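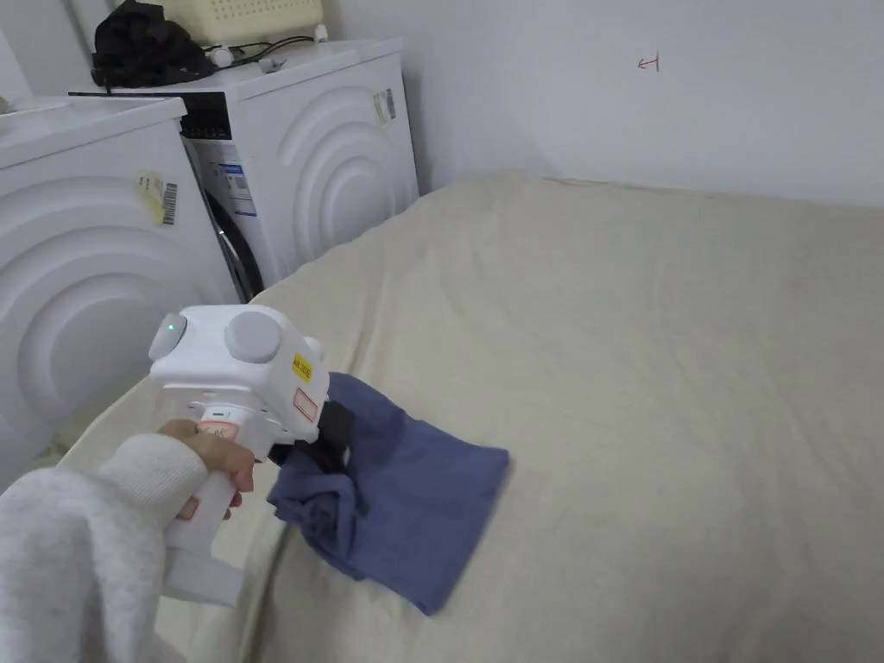

laundry corner, navy thing on the bed, black bundle up on the washer

ok so a little thread on folding laundry when your washers live right next to the bed, which is how it goes in my room at Phuthong

the bed IS the folding table. I fought this for months, had a plan for a fold-down shelf and everything, then gave up and now it all gets dumped on the cream bedspread and sorted there

dark stuff first! on a pale bedspread you can see every bit of lint, so I do navy and black, shake the cover out, then move on to the towels

for tees I lay them flat, smooth from the middle out, sides in, then fold up from the bottom. takes me 2 tries if the collar is being annoying

the top of a washer is a terrible place to put things and I put everything there anyway - black bundle, yellow basket, a whole nest of cables. Yara Jaber came by and asked if the cables were also being washed

speaking of the basket, get one with holes in it. mine is plastic, pale yellow, came from the shop near Jadville and it's still my favorite thing I own for laundry

Manee asked what I do about socks. I do not do anything about socks. they go in a drawer and we find each other in the morning

6 loads this week because of guests, so if you have a good way to fold a fitted sheet on a bed that's already covered in clothes, please reply, I'm begging

Last updated: February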